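**Progress report to Honkanen: laundry sorting and household textiles, Clomumden site**

Prepared by Manikandan Shenoy, Bandus
Period covered: second quarter of the grant, through March

**Summary**

Work on the sorting and putting-away stage is on schedule. The shirts and towels stage was finished in the first quarter and is covered in the last report. This quarter went mostly to socks, with some time on knitted items and thin white sheets of material. We spent a little less than planned on supplies and a little more on table time.

**What was done**

The stock of textiles now stands at 646 pieces, of which 130 are socks. We bought the socks in plain colors to start with and added striped ones later, after the plain ones were all tagged and entered in the inventory. Every piece has an entry with its color, size, fabric and the date it was last washed. Arkix supplied the inventory software and made two changes we asked for: pairs can now be entered together, and a piece can be marked as retired without deleting its history.

The order of work for a batch is fixed. The batch is tipped out on the table, single items are pulled clear of the pile, each sock is held by both ends and straightened, and the pairs are laid together and put in a bin. The bins are light plastic with handles cut into the short sides. We tried deeper ones first and went back to the shallow type, which is easier to reach into when it is nearly empty.

We completed 300 batches in the quarter. The target was 280. Nineteen batches were thrown out and repeated, most of them for an inventory mistake made before the batch began.

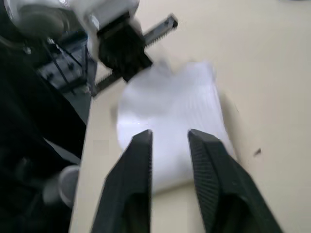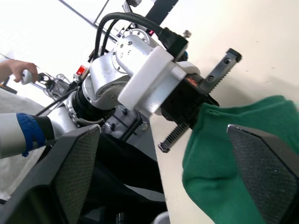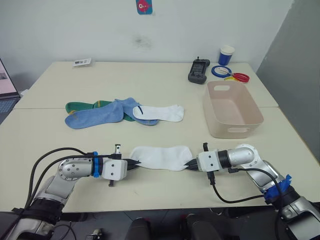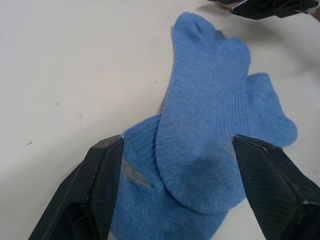 **Problems**

Matching is slower than we estimated when the proposal was written. Socks of the same color but different sizes get paired by mistake, and the light blues are the worst for this. We bought them in two lots from two suppliers and the shades are nearly the same. I have asked for one lot to be withdrawn. Until then both stay in the inventory with a note.

Wear is also ahead of the estimate. Cuffs stretch, and pale socks pick up marks that do not wash out. We wash everything at the end of each week on a warm setting and dry it flat, and that has helped the cuffs but has done nothing for the marks. Marked pieces stay in use. A piece is retired only if it has a hole or the cuff no longer closes up.

Thin white material remains difficult. It creases easily, and against a pale table the edge is hard to find. A darker table cover was considered and turned down because it would make the results hard to compare with last quarter. We will look at it again once the sock stage is closed.

The two table sections had drifted apart by the end of the first month and small items were catching in the gap. They have been pushed together and clamped underneath.

**Budget**

Supplies came in under the line, mainly because the second order of bins was not needed. Table time went over by two weeks, and I have moved the supplies surplus across to cover it. No change to the total is requested. Receipts are in the shared folder under Clomumden, in the same order as the budget lines.

**Next quarter**

- Finish the sock stage, including the striped pairs.
- Start on hats, scarves and other knitted pieces. Forty are on order.
- Replace retired socks from a single supplier.
- Write up the washing schedule and the wear figures for the annual report.

One decision is needed from Honkanen. The proposal has bed linens following straight after socks, but the present table is too small for a full sheet. We can either rent a larger table for the linens stage or limit it to pillowcases and crib sheets. I would prefer the second, and it can be done within the current budget. An answer before the next supply order goes out would let us buy the right sizes.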